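The Trouble With Soft Things

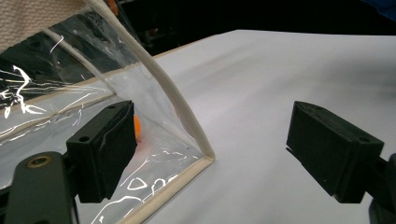 A clear pouch with cream piping, with one padded finger of the gripper against its side.

Rosalba Valentini can pack 25 travel pouches in the time it takes most of us to find the zipper. She has worked the finishing tables at Kuken, a small maker of bags and organizers in Skukbridge, for 13 years. The company would like a machine to do some of that work. She would like that too, on the days her wrists hurt.

The job sounds easy. Pick up a pouch, open it, put the items in, close it, set it in a carton. A new hire learns it before lunch. Machines have been welding car doors for decades, and people who visit the shop often ask why a bag should be any harder.

A car door keeps its shape. A plastic pouch has a different one every time it is picked up. The sides sag, the corners fold under, and two layers of sheet will cling together. Clear plastic adds a problem of its own, as a camera may pick up the glare on a wrinkle and miss the wall of the bag. The binding is easier to see and holds a curve better, so that is where Valentini takes hold.

"I don't look at the plastic," she says. "I feel for the edge and pull."

Nerska, the engineering shop Kuken hired last July, started with the fingers. Hard metal tips slid off the sheet or pinched it. Foam pads did better. With pads, the gripper could hold a pouch by the side and lift it off the table in most tries. Getting the pouch open was another matter. In one long test the team ran 210 pouches through the full job, from flat on the table to packed and closed. The machine finished 10 without help.

Pete Angelovski, who runs the floor at Kuken, was not upset by that number. He had expected zero. What bothered him was the time. When the gripper lost a corner it backed off, looked again and came in from a new angle, and a single pouch could take minutes. Valentini's hands never stop to look.

The same trouble shows up at home. A robot vacuum works because a floor is flat and stays put. Laundry, bed sheets, grocery bags and a child's backpack do not. Demonstration videos of machines folding towels are real enough, but it pays to check whether they have been sped up, and whether every towel is the same size and starts in the same place.

For now Kuken has split the job. A person opens each pouch and fills it. The machine is being set up to move closed pouches into cartons, a full pouch being stiffer and easier to grip. Angelovski thinks that part could be running on one table by spring. He has not put a date on the rest.

Valentini has tried guiding the gripper herself, with the fingers mounted on a handle. She found it slow and a little like working in oven mitts. She also found that she kept trying to roll the edge between her fingertips, a thing two flat pads cannot do. Nerska's engineers wrote that down, and they are now drawing up a finger with a thinner tip.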